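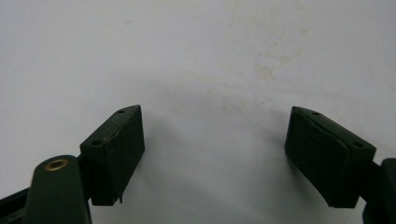

About us / Visits and open days

Trirko is a small workshop that makes and looks after gripping tools for robots and for people who teach robots by hand. We were set up by Jui-lin Yuen and Elli Pesonen, who had worked together at Flilow and wanted a place where customers could come in and try things before buying them. We have two rooms on the ground floor of the Araújo building in Brestia, one for building and one for visitors.

We hold an open day every December and take group visits the rest of the year. A group can be up to nine people. Most are from schools, packing firms and other workshops, but you don't need a trade reason to come.

A visit starts at the bench with the hand-held gripper. It has two fingers, each ending in a dark green pad block, and these are the parts that meet whatever is being picked up. Elli begins with the jaws open and nothing between them and asks visitors to guess how a given item should be held. Then everyone has a turn. We bring out cups, cloths, pens and bags of rice, and you are welcome to bring something of your own if it fits in one hand.

After that Jui-lin shows how a recorded hand movement is passed to a robot arm. The arm repeats the movement slowly and visitors stand behind the yellow line while it runs. It does drop things. When it does, we stop, look at the recording and try again, so the second half of a visit can run over a little.

Pads and their fixings get a good deal of our time. They take most of the wear, and people who use grippers every day tend to ask more about them than about the software. We keep a box of old ones by the door for visitors to handle.

Visits last two hours and are free for schools. Other groups pay a small charge towards materials. Children need an adult with them at the bench. There is a step at the front entrance and a level way in through the yard, so please tell us when you book if you would like the yard gate opened.

To arrange a visit, ring the workshop or use the form on our contact page. Elli answers most messages herself, usually in the afternoon.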